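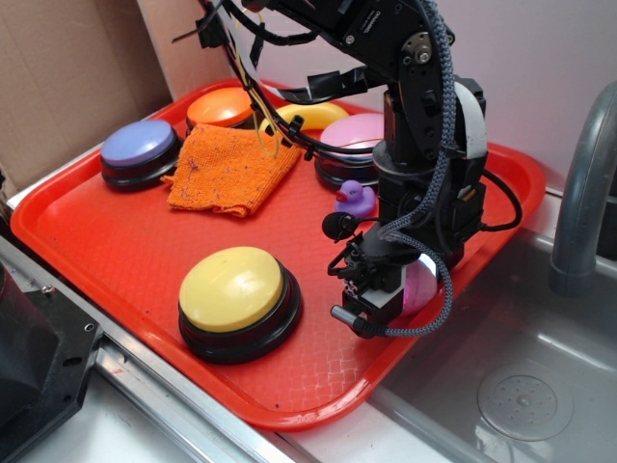
Re: segmenter keeps merging orange button and the rag

lskinner_effie
Perception thread again, sorry. Running the Amato stack, red-orange tray, four push buttons, plus clutter. Lavender, pink and the big yellow one segment fine. Orange button gets swallowed by the orange cloth every time. One blob, centroid lands on cloth. 593 frames labeled so far. Do I need more or is it the thresholds?

hjalti_r
Thresholds. You've got orange on orange on red-orange, hue is useless there. Use the black base. Part of it is behind the cloth but the bit that shows is still a hard edge.

Kalliopi I.
disagree, more data. I was stuck on the same thing till I got to 2,767 frames in July. Edge stuff breaks as soon as the cables hang over the back of the tray

hjalti_r
2,767 frames to find a button. No thanks. Mask the cables from joint angles, you already know where the arm is.

Kalliopi I.
you know where the LINKS are. cables arent in the urdf

gualtiero_t
Kalliopi's right on that one. Those thin wires go wherever they want. What I do in Gevach is take a reference shot with the arm parked, segment that, then track. Fails if the cloth gets moved but then you just re-park.

lskinner_effie
Parking costs me 33 seconds a cycle, planner is slow. Might be ok for a test though. Also the highlight on the orange dome is blowing out, does that matter?

hjalti_r
It helps. Cloth has no specular, dome does. Cheap feature, try it beofre you label anything else

Kalliopi I.
pink ball has one too. so does the yellow button

hjalti_r
Neither is orange??

lskinner_effie
ok trying highlight + hue on a 198 frame holdout, will post numbers Friday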